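The Revision Timetable

1. Allocation

Priit Jaunzems built the timetable in a spreadsheet in April. It covered nine subjects, 84 sessions and one daughter. Each session was forty minutes, followed by a break of ten. Chemistry was blue. French was green. Meals were grey and could not be moved.

Rasa was shown the spreadsheet at 6.30 in the evening, between dinner and the dishes. She scrolled to the bottom, then back to the top.

"When do I see Timon?" she asked.

Priit inserted a row for Timon. Timon was the dog. He was given twenty minutes a day, in brown.

2. Operation

The first week ran to plan. Rasa sat at the desk at the start of each session and left it at the end. Priit recorded attendance in column F. He did not record what was learned, as he had not worked out a unit for it.

In the second week he bought a box of 600 index cards from Meltard, the stationer near the station. Rasa filled 14 of them. The remainder stayed in the box, under the desk, where she rested her feet.

He raised the matter at the kitchen table. She said that she remembered things better when she walked. He said that walking was not on the timetable. She said that she had noticed.

His sister, Kļaviņa on her office door and Aunt Ilze everywhere else, had taught senior maths for a long time. He rang her at nine that night and read out the figures.

"How is she sleeping?" his sister asked.

Priit checked. There was no column for it. 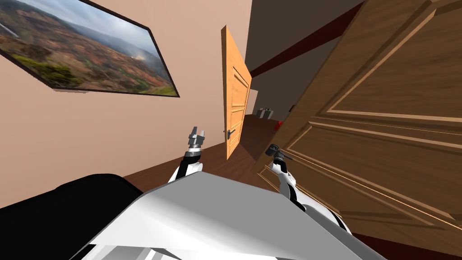 3. Revision of the revision

He deleted the evening sessions first, then the ones before breakfast. The total fell by a third. The file was saved under a new name, in case the old one was needed.

Rasa began taking her French vocabulary around the oval with the dog. She came home after dark with mud on her shoes and recited the subjunctive while she unlaced them. Priit held the list and followed with his finger. She made two errors. He started to say so – and then asked whether she wanted toast.

"What colour is toast?" she said.

"Grey," he said. "But it can be moved."

He made four slices. She ate three standing up and gave the crust of the last one to Timon, who had already used his twenty minutes.

The chemistry exam was at nine the next morning. Priit drove. Neither of them mentioned chemistry. At the gate she took her calculator out of the bag, pressed a key to see that it worked, and put it back.

"You can go," she said. "I've got it from here."

He stayed in the car until the bell, then went home and walked the dog.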